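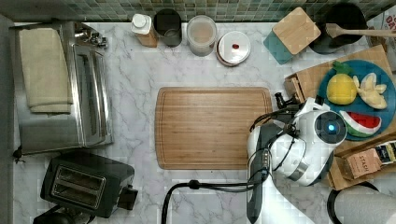
A **kitchen countertop** (also *counter*, *worktop* or *benchtop*) is a flat, raised surface in a kitchen used for preparing food, holding small appliances and serving meals. It is usually fixed to the top of a row of base cabinets and finished at the wall by a backsplash. The term covers both the surface material and the supporting layer beneath it.

## History

Before the twentieth century, most household food preparation took place on a freestanding table. Storage was provided by separate cupboards and shelves, and the sink stood alone on legs or brackets. Continuous counters became common as manufacturers began to sell base cabinets of matching height, which allowed one surface to run from the sink to the stove.

In the United States, early continuous counters were often covered in linoleum, ceramic tile or enameled steel. Plastic laminate spread widely after the Second World War and remained the usual choice in new houses for several decades. Natural stone was long limited to expensive homes and commercial bakeries, where marble was valued for rolling pastry. Improvements in cutting equipment and shipping brought stone into ordinary kitchens toward the end of the century, and engineered quartz followed.

## Dimensions

Standard counters in North America are 36 inches high and 25 inches deep, measured from the wall to the front edge. The depth allows a small overhang beyond a 24-inch base cabinet, so that spills fall clear of the doors. Lower sections are sometimes provided for baking or for seated use. Bar counters are commonly 42 inches high.

The vertical gap between the counter and the bottom of the wall cabinets is normally 18 inches. This distance limits the height of appliances that can be kept on the surface, and taller items are often placed at the end of a run, where there are no cabinets above.

## Materials

### Natural stone

Granite resists heat and scratching but is porous and is generally sealed. Marble is softer and reacts with acids such as lemon juice and vinegar, which leave dull spots known as etching. Etching is a change in the stone itself and cannot be prevented by a sealer. Soapstone does not react with common acids, although it scratches easily and darkens with use.

### Engineered stone

Engineered quartz consists of ground mineral bound with resin. It is nonporous and does not require sealing. The resin can be damaged by hot pans, and most makers advise the use of a trivet. Many patterns imitate the veining of marble. Cutting the material produces fine silica dust, a serious hazard to workers, and shops are expected to use wet cutting and proper breathing protection.

### Laminate and solid surface

Laminate is made of printed paper and resin pressed into a thin sheet, which is then glued to a wood-based core. It is light and inexpensive. Water entering at a seam can cause the core to swell. Solid surface is a uniform plastic and mineral material that can be sanded to remove scratches and joined with nearly invisible seams.

### Wood

Wood counters are usually built from strips of hardwood glued together. They are finished either with oil, which must be renewed, or with a hard film, which should not be cut on. Because wood expands and contracts with changes in humidity, the fasteners holding it to the cabinets are set in slotted holes.

## Fabrication and installation

Stone and quartz counters are cut to order. A worker first records the shape of the cabinets with a template, either in thin sheet material or by laser. The slab is cut, the sink opening is formed and the exposed edges are polished. Common edge profiles include eased, beveled, bullnose and ogee.

Seams are placed where they will be least noticeable and away from the sink opening, where the stone is weakest. Long overhangs require brackets. Cabinets must be level before installation, as an uneven base can crack a slab.

## Backsplash

The backsplash protects the wall from water and grease. It may be a short strip of the counter material or a separate covering of tile, glass or metal. Mosaic tile is supplied on mesh sheets, which reduces the work of setting small pieces. The joint between counter and backsplash is filled with flexible caulk, as rigid grout tends to crack when the two surfaces move.

## Care

Routine cleaning of most counters requires only mild dish soap, warm water and a soft cloth. Abrasive powders dull polished finishes. A cutting board protects both the counter and the knife, and boards with a groove near the edge help keep juices off the surface. Appliances that give off heat should be used with the clearances stated by their makers.

## Local survey

A housing survey of Warkville, published on 1/20/21, recorded counter materials in 2873 owner-occupied homes. Laminate was the most common material. Natural stone was found in 494 homes, a large share of them in the Andell district, where many kitchens had been rebuilt within the previous 20 years. The survey did not separate marble from granite, and rental housing was not included.

## See also

- Backsplash
- Base cabinet
- Cutting board
- Kitchen work triangle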